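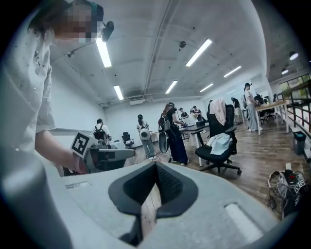

**Figure 1.** The Ivilham workspace during occupied hours, looking along the plank floor toward the back wall.

### 3.2 Floor-standing waste baskets in the open-plan area

The first part of the study dealt with fixed storage. This section turns to the small waste baskets that stand on the floor of the open-plan area and are moved, emptied and put back in the course of ordinary tidying. Earlier work on shared offices has treated waste collection as a matter of capacity and pickup schedule. The position of the basket itself has received less attention, although it determines how far an occupant must walk or bend to dispose of an item and whether the basket obstructs a walking route.

The workspace is long and open, with a plain white wall on one side (Figure 1). Much of the activity takes place standing. Occupants gather beside desks, lean over an open laptop for a short time and then move on, often with a backpack still on. Under these conditions a basket cannot be assigned to a single seat in the way it would be in a cellular office. It serves whoever happens to be nearest, and its location is renegotiated several times a day without discussion.

Observation covered 11 working days. Each basket position was recorded at opening and at closing as the distance from the center of the basket to the closest desk edge, measured along the floor. Positions were then sorted into three bands. The near band extends to 200 mm from the desk edge, the middle band from there to 1000 mm, and the far band from 1000 mm to 2000 mm. A basket beyond the far band was treated as detached from any desk and was logged by the wall or doorway closest to it. The bands follow the layout grid in the Cadwood planning guide, with the outer limit reduced to suit the narrower aisles at Ivilham.

Two basket types were in regular use. The first was a rigid solid-walled bin supplied with the Wallin desk units. The second was a round black wire-mesh basket with an open top, bought separately and used without a liner in most cases. The two differ in ways that affect tidying. A mesh wall leaves the contents partly visible from the side, so an occupant can judge the fill level without standing over the opening. The rim also gives a usable hold at any point on its circumference, and the basket can be steadied or shifted from whichever side is approached.

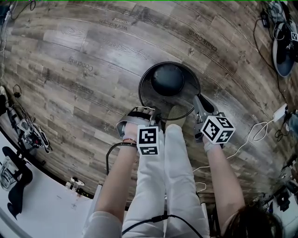
Items placed in the mesh baskets were classified by size and shape only. No attempt was made to weigh them. Flat paper was the easiest category to handle in bulk, but it tended to spread against the wall and hold smaller items above the base. Rounded objects settled low and were awkward to retrieve, particularly when they came to rest against the far side of the basket from the person reaching in. Retrieval matters in this setting: a share of what is dropped into a basket during tidying is later judged to belong elsewhere and is taken out again.

Two reaching postures were distinguished. In the first, the occupant stands directly over the basket with it just ahead of the feet and works downward through the opening with both arms. In the second, the occupant squats or kneels beside the basket and tips it by the rim. The standing posture is quicker to enter and leave, and it keeps the floor area in use small. It does require clear space in front of the feet, and this was seldom available in the near band, where the desk edge interfered with the head and shoulders. Tipping could be done in any band but left small debris on the floor, where the grain pattern of the planks made pale fragments hard to find.

Floor pattern had a second effect. Plank joints were used informally as alignment marks, and baskets returned after emptying were commonly set down against a joint even when this moved them away from their earlier position. Goodall, who coded the position records, noted the same tendency at the Culine pilot site, where the flooring was laid crosswise and baskets drifted sideways along the aisle over the course of a week. The Ivilham planks run toward the back of the room, and drift was mainly in that direction.

Baskets in the middle band moved least between opening and closing. Those in the near band were pushed outward by feet and chair bases, and those in the far band were drawn inward by occupants who wanted them closer and did not return them. Solid-walled bins followed the same pattern with smaller displacements, which we attribute to their greater mass. The effect of liners could not be separated from that of basket type with the present records and is left to Section 5.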